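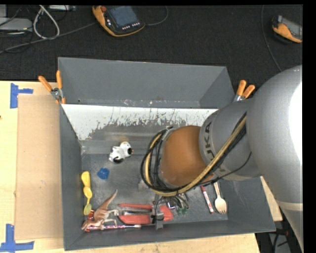
The arm over the sorting bin at the Drastton shared workshop. The spring clamps hold at either side.

Members of a shared workshop in Drastton have spent the summer building a robot sorting station, and plan to show it to the public at an open evening in September.

The project, which goes by the name Vurkero, uses a KUKA arm fitted with a dark metal gripper and a large metal bin. The arm is meant to pick mixed household items out of the bin one at a time and put them down on a marked sheet of card beside it.

Items used in the bin include a toy dinosaur, a red and white marker, a wooden fork and a red-handled tool. The group said it wanted shapes that were awkward to grip, and that most were brought in from members' kitchen drawers and children's bedrooms.

The bench was put together in the workshop's back room over several evenings. The bin is held with orange-gripped spring clamps for now – a bolted bracket is being made but is not ready. Cables and a hose are routed along the outside of the arm, and the group plans to tidy them before visitors come in.

A target of 100 picks in a row without help has been set for the open evening. The best run so far is 40, according to the workshop's log, which lists 2128 attempts in all. Long, thin items lying against the wall of the bin cause the most trouble, the log says, and small see-through ones are often missed.

The group spent £200 on parts for the gripper and the bench. A second workshop, in Nosham, has lent tools and a length of black fabric, and its members will bring their own items to try on the night.

Code for the station is being written by the members and will be shared with the Nosham group once it has been tested. A version that sorts items by size is planned for the winter, though work on it has not begun.

The open evening will be held at the workshop on Olmedo Road, with doors opening at 6.30pm. Entry is free. Visitors may bring one small item each for the arm to try, but glass, food and anything sharp will not be accepted. Children must come with an adult, and everyone will be asked to stay behind the line on the floor while the arm is running.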